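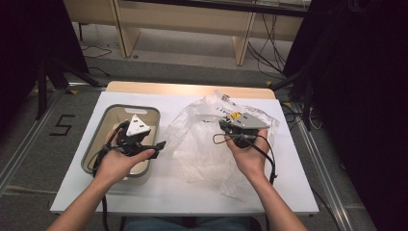 **Rosalía Casado**

## 4. What households do with soft plastic between the kitchen and the curb

Draft of section 4, August 9, 2018. Tables still to be moved to the appendix.

The Kanaan collection rules changed in October and the mailed notice had one line on soft plastic: "film goes back to the store." No list of stores. Our question in this section is narrow. What did people do with film in the weeks after that line arrived, and where did they say they learned to do it?

### 4.1 Sample

Survey forms went to 200 households, half in Jiko and half on the Sornuson side of the river. 164 came back. Follow-up interviews with 34 of those, done at the kitchen table where people allowed it, on the doorstep otherwise. Jiko is mostly apartments with shared bins in the yard. The Sornuson side is row houses, each with its own cart. Income and household size were close enough across the two that we don't adjust for them here (see the appendix).

Renters who had moved in after the notice were kept in. We went back and forth on this. They never saw the mailing, so they tell us something about what travels by word of mouth, and dropping them would of made the Jiko group look better informed than it is.

### 4.2 Naming the material

First problem, vocabulary. The notice says "film." Almost no respondent used the word without prompting. They said bags, wrap, crinkly stuff, "the thin kind." Asked whether the inner bag from a cereal box was film, people argued with each other across the table. Bread bags were easy. Produce bags were easy. Mailers were a mess, and so was the wrap around toilet paper, which several people had been putting in with paper because that's where the rolls go.
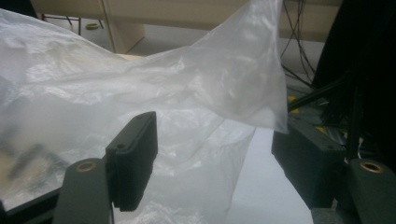 *Figure 3. Translucent white plastic bag, crumpled.*

Second problem, the stiffness test. A leaflet from an earlier campaign told people to poke the plastic with a thumb: if it stretches, it's film. The leaflet was withdrawn but the test survived. Older respondents on the Sornuson side still use it and teach it to grandchildren. It gives the wrong answer for some lids and for most snack packets, and the people using it were also the most confident about their sorting. We return to confidence in section 5.

### 4.3 Holding places

Film has to wait somewhere until a store trip. The waiting place matters more than we expected going in. A drawer, a hook behind the door, the gap beside the fridge, a tote in the car. Households with a place in the car returned film far more often than households with a place in the kitchen, in both neighborhoods. Kitchen stashes got reused for bin liners and lunches, and then went out with the trash.
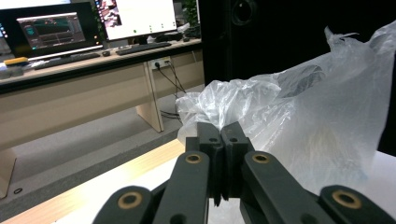 Space was the complaint we heard most in Jiko. Apartment kitchens there have one under-sink cabinet and it already holds the food scraps pail. People also disliked the look of a stash, and said so more readily in the interviews than on the form. Folding came up a lot, usually as something a mother or aunt did. Hardly anyone we talked to still folds. The usual thing is to squeeze it, and a translucent white bag bunched up like the one in the photo above is what most respondents meant when they said they had "put the bags away." Squeezed bags spring back, the drawer stops closing, and the whole lot goes out. Two interviewees described this as a kind of spring cleaning.

### 4.4 The store end

Only the Finda supermarket had a film bin at the time of the survey. It stood past the registers, near the exit, so you had to carry your film through the shop first. Five interviewees had been stopped and asked about it by staff. Embarrasing, they said, and three of them quit. Finda moved the bin to the entrance later on, after our survey closed, so no before and after from us. Would be worth doing.

The bin label read "bags only." Respondents took that literally and left loose wrap at home.

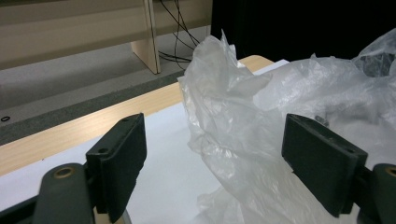
*Figure 4. Crumpled clear plastic film on a tabletop.*

So the town says film, the store says bags, the old leaflet says stretch. Households pick one. In Jiko mostly the store's version, across the river mostly the leaflet's. Breakdown by age in Table 6.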